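Plistotden frame bag: frequently asked questions

These are the questions we get most often about the Plistotden, our half-frame bag for touring and commuting bikes. If yours isn't covered, write to the workshop in Gramamport using the contact form and we'll reply as soon as we can.

Will it fit my bike?

The Plistotden fits most diamond frames with a seat tube of 54 cm or more. On smaller frames it may still go in, but you will probably lose the lower bottle cage. Measure along the underside of the top tube, from the seat tube to the head tube, on the inside of the triangle. You need at least 460 mm of clear space.

Frames with a sloping top tube are harder to judge. We have a paper template you can print and cut out. Print it at full size with scaling turned off, then hold it up inside the frame. If the template touches a bottle cage bolt or a cable stop, move it forwards or back before you decide.

Does it work with full suspension?

No. The moving parts behind the seat tube will rub on the bag and can catch the zip pull. We sell a smaller top tube bag, the Pudum, which suits those bikes better.

Can I still use my water bottles?

On larger frames you can keep the bottle on the down tube. The one on the seat tube usually has to go, or be swapped for a side-entry cage. Riders with a third cage under the down tube won't have any trouble.

How do I put it on?

Lay the bag flat and undo all the straps before you go near the bike. The two wide straps go over the top tube, the narrow one round the seat tube and the short one round the head tube. Start with the top straps and leave them slack. Fasten the seat tube strap next, pull the bag back against the tube, and only then tighten everything.

Check that no brake hose or gear cable is trapped under a strap. Turn the handlebars fully both ways. If a cable pulls, undo the front strap and route the cable outside it.
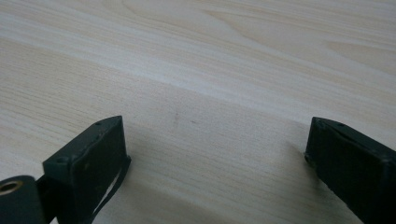
Once the bag is on, ride for a few minutes and tighten the straps again. The webbing stretches slightly on the first outing and then settles. After that you shouldn't need to touch it unless you take the bag off.

Will the straps mark my paint?

They can, if grit gets underneath. Every bag comes with a sheet of clear patches to stick on the frame wherever a strap sits. Clean the tube with warm soapy water and dry it well before you put them on. Matt finishes are more easily marked than gloss ones, and a patch may leave a slightly shinier area when it is peeled off.

Is it waterproof?

The fabric is waterproof and the zip is water-resistant. In steady rain the contents stay dry. In a real downpour, or with a lot of spray from the front wheel, some water can get in at the ends of the zip. Put phones, chargers and paper maps in a separate dry bag. Front mudguards make a big difference.

How much can it carry?

We recommend a limit of 2 kg. The bag will hold more than that without tearing, but it starts to sag in the middle and your knees may brush against the sides. Put heavy things such as tools and locks at the bottom, and soft things along the top. A spare tube, a multitool, a small pump, a light waterproof and lunch will go in easily.

My knees rub on the bag. What can I do?

This is nearly always down to how it is packed. Anything round or bulky pushes the sides out, so put rolled clothing elsewhere and keep this bag for flat items. The stiffener inside should be sitting upright against the left-hand side — it sometimes slips down in the post. If the bag still rubs when empty, send it back.

How do I wash it?

Brush off dried mud, then wipe the bag with a damp cloth and mild soap. Don't put it in a washing machine or tumble dryer. Leave it open to dry, out of direct sun. Clean the zip with an old toothbrush every 1,000 km, more often in winter, and rub a little zip wax along the teeth afterwards.

The zip is stiff. Is it faulty?

New zips of this type are stiff. Hold the end of the bag with one hand and pull with the other, keeping the pull in line with the teeth. It should loosen after a few weeks of use. If the slider jams completely or the teeth part behind it, contact us and we will repair it.

Do you do repairs?

Yes, at Gramamport. Stitching and zip faults are repaired free for the first owner. We charge for crash damage and for holes worn through by a loose strap. Please clean the bag before posting it. We close for repairs in May each year, so anything that arrives then will wait until we reopen.

What is the difference between this and the Bhatt?

The Bhatt is the full-frame version. It fills the whole triangle, holds more and leaves no room for bottles inside the frame. The fabric, zip and straps are the same on both.

Can I return it if it doesn't fit?

Yes, as long as it is clean and unused. Trying it on the bike indoors is fine. Keep the patches on their backing sheet until you are sure.

Related pages

Frame template and printing notes
Pudum top tube bag: sizes and fitting
Bhatt full-frame bag
Choosing a side-entry bottle cage
Sending a bag in for repair
Packing for a weekend ride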